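News from the handling bench at Wosutgate

Those of you who read the January issue will remember how pleased we were with ourselves over the box-moving work, and I did promise to come back and tell you how it was getting on. Well, it has had a bit of a wobble, and I would sooner you heard it from us than over somebody's sandwiches.

The job is simple enough to describe. The arm takes hold of a small black camera box and lifts it, with other boxes standing close by in the same clear bin. On 13/06/2022, in the middle of a long set of runs (we had got to 3226 lifts, and were feeling rather smug), the gripper let go of a box partway up. Down it came on a corner, and the arm carried on to the rack with nothing in its fingers and went through the motions of putting it away!
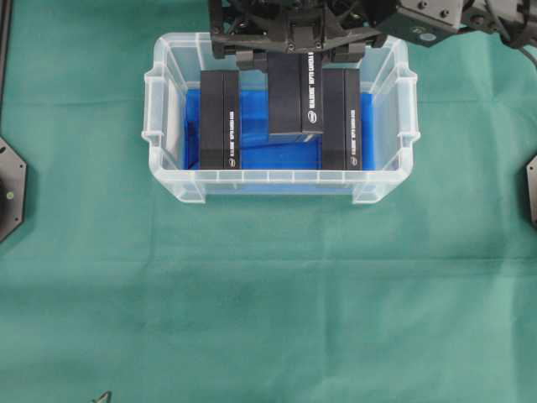
Lutz Wunderlich wrote in straight away to say that the drop bothered him far less than the arm carrying on afterwards, and could we please fix that part first. He is quite right, and we have.

The Leltine log showed the grip force sagging over the last 95 lifts or so, slowly enough that the Cisto controller never raised an alarm. One of the finger screws had worked itself slack, bless it. We have tightened everything up, added a check to the start of each session, and the arm now stops dead if it can't feel a box between its fingers. Vidal kindly lent us a spare set of finger pads while ours were off.

Nobody was near the bench when it happened, I'm glad to say, but please do keep behind the yellow line while the arm is live, even if you only want your pen back.

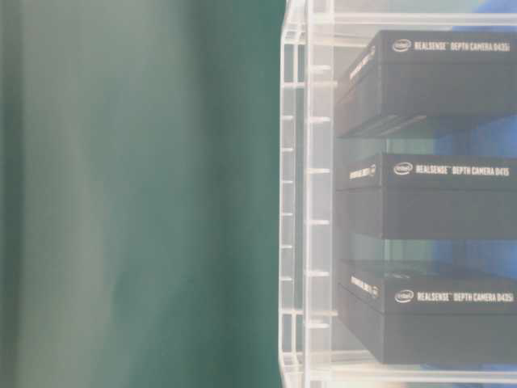 Camera boxes on the clear shelves of the rack, D435i at top and bottom with a D415 between.

Runs start again once the new stop has been tried at full speed, and anyone who would like to come and watch is very welcome.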